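Waraporn Ruangrit
Home notes, May

Eating at the coffee table without wrecking the living room

We don't have a dining table. We had one, a big wobbly thing that came with the apartment, and it spent most of its life holding mail, so out it went. Now when people come over we eat at the coffee table, sitting on the sofa or down on the rug, and I have gotten pretty good at it after a lot of spilled fish sauce. A few of you wrote in asking how I keep it from turning into a mess, so I'm putting all my tips in one place.

First, the tray. If you take one thing from this page, make it the tray! I use a flat one with a raised rim, and anything that can drip or roll goes on it. Oily things, saucy things, the bowl everybody dips into. The rim catches the dribbles and when dinner is over you carry the whole business back to the kitchen in one trip. Mine is a Mollis, and I picked it for the plain flat bottom, but any tray will do so long as bowls don't rock on it. Run your hand across the underside before you buy. If it feels gritty it will scratch a glossy table, and you will be staring at those scratches for years.

Put the tray out before anything else, on the side where people will be reaching. Then set the small stuff across the far side of the table — spoons, spare bowls, whatever you like to have handy.

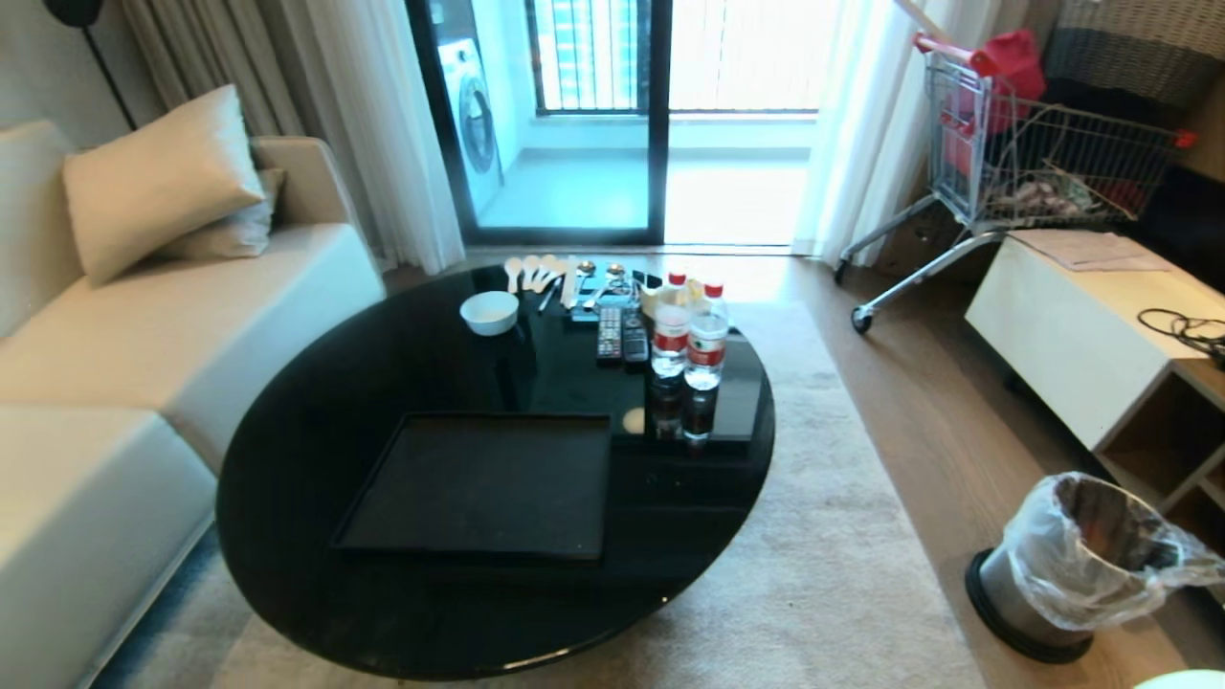
I lay spoons side by side with all the handles facing the same way. My mother did it that way at every family meal and I used to think it was fussiness, but when six people are leaning over a low table you really do want to grab a handle and not the end somebody is going to eat from. Serving spoons at one end, eating spoons at the other. I mix plastic and metal all the time and no guest has ever complained (my aunt raised an eyebrow once, but she does that about everything).

About the remotes. I used to stuff them down the side of the sofa before company came and then lose them for two days. Now they get a spot on the table like everything else, side by side, well away from the food. If yours are sticky already, take the batteries out, wipe them with a barely damp cloth, and go between the buttons with a dry toothbrush. Don't spray anything straight onto them. I killed a perfectly good one doing that.

Drinks next. Bottles with caps are so much easier than glasses at this height, especially with kids or a dog with a happy tail. Keep them to one side so no one has to reach over them for the food. If you do use glasses, short and wide is what you want, and fill them halfway.

Now the food itself, and here I'm a big believer in small amounts. A low table looks crowded fast. I bring out a little of each thing and leave the rest in the kitchen, then top up. Salted eggs are perfect for this. Cut them in half with a wet knife, one firm push straight down, and wipe the blade before you do the next one or the yolk drags. If I only want the yolks, I slide a teaspoon around the edge and they pop right out. The whites go in the fridge for rice porridge the next morning. Give the yolks their own bowl with some space between them, and put it in the middle of the tray. They're oily, and that oil will find your cushions if you let it!
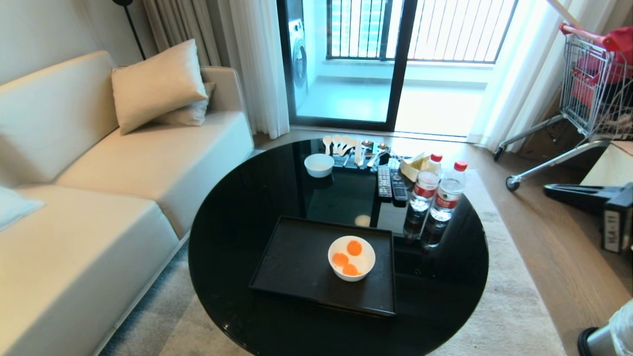
Sauce and seasoning packets deserve a word too. I save every one that comes with takeout, and so does everybody I know, and then they live in a drawer until they leak. Go through yours every couple of months. Squeeze each one gently, throw away anything puffy or sticky, and keep what's left in one bag. When company comes, the bag goes out on the table and people help themselves. Chopsticks the same way, one bundle, all together.

For the glossy tabletop, skip the paper towels, they leave lint and just push the grease around. I use two cloths. One is damp with warm water and a drop of dish soap, and the other is completely dry and follows right behind. Wipe in long straight strokes toward yourself. Circles leave swirls, and on black they show up like crazy when the sun comes in. I bought a pack of Lomeseo cloths and they have held up nicely, but an old cotton T-shirt works almost as well. Oh, and wash those cloths without fabric softener or they'll start to smear.

Last thing, the salad, which is what I make most often for a crowd. I shred carrot and something pale and crunchy, daikon or cabbage depending on what the Boonyarit market has that morning. Keep the shreds in a shallow dish next to the mixing bowl and move them over by the handful, tossing as you go. Use a bigger bowl than you think you need. Wide rim, slick glaze, so nothing clings and you can tip it with one hand. Dress it right before it goes to the table or you'll have soup at the bottom. Any bits left on the counter go into tomorrow's omelet.
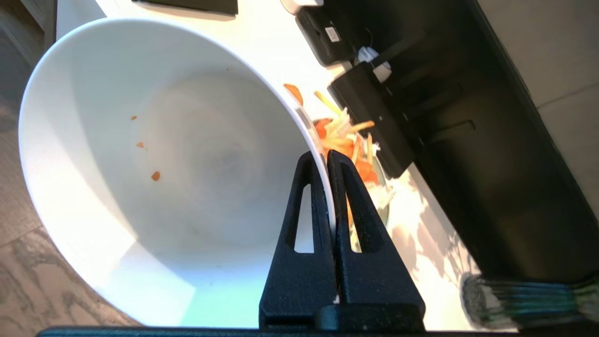
Big white bowl, with the shredded vegetables right beside it.

If you get carrot stains on a plastic cutting board, rub in a little cooking oil, leave it for 9 minutes or so while you tidy up, then wash with hot soapy water. It lifts most of the orange. Next time I'll do sofa cushions and what to use on pale fabric, so send me your worst spills.

Contact | Copyright Waraporn Ruangrit | Back to top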